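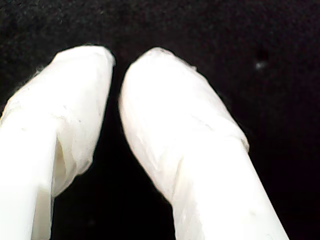

4.2 Condition of the wrapping at the hem and tip

The lower hem was the part of the covering on which the two assessors most often disagreed. A hem was recorded as closed where the wrapping lay flat against the surface along its whole length, and as open where any part of it stood away. Under this rule a very small gap and a large one received the same grade. The rule was kept for the full set of 206 records so that the grades in this section can be compared with those in Section 3.

Figure 2 illustrates an open hem. On the left finger the wrapping ends in a loose and uneven line, and a thin greyish gap can be seen where it separates from the surface. The smooth, bare white material continues below. The difference in texture between the crinkled covering and the plain surface made the position of the hem easy to establish, even though the two are close in colour. Where both were bright, as they are here, assessors were asked to find the shadowed fold first and to follow it outward in each direction.

Creasing was graded separately. Faint wrinkles and small bumps of the kind visible in Figure 2 were not treated as damage. They were entered as surface texture, and a grade for bunching was given only where the outline of the covered part had become irregular. The left finger in the figure meets this condition. It should be noted that bunching and an open hem were graded independently, and that one was not taken as evidence of the other.

The tip required a further rule. At a rounded end the wrapping has to be folded over, and the number of layers cannot be read from the outside. Assessors therefore recorded only the appearance of the outer layer, as smooth, creased or frayed, with more than one term permitted. In Figure 2 the fold over the left tip appears smoother than the material below it, while its upper left contour has a faint, fuzzy edge. Both terms were entered. An earlier version of the form allowed a single term, and 17 records had to be graded again when this was changed.

Agreement between the assessors was lowest for frayed edges. Loose fibres and the fine edge of a film can look much the same when they catch the light, and the form did not ask for them to be told apart. After discussion, 26 records remained in dispute and were referred to Eirlys Yorath, whose grade was taken as final. These records are marked in the appendix and were left out of the comparison between the Vellitz and Zervas wrapping materials reported in Section 5.

No attempt was made to grade the age of a covering or the cause of any opening at the hem. A single view does not show whether a hem has lifted over time or was left loose when the wrapping was put on. Repeat views would be needed to settle the point, and the form now in use provides a second column for this purpose. Results from the second column are not included in the present paper.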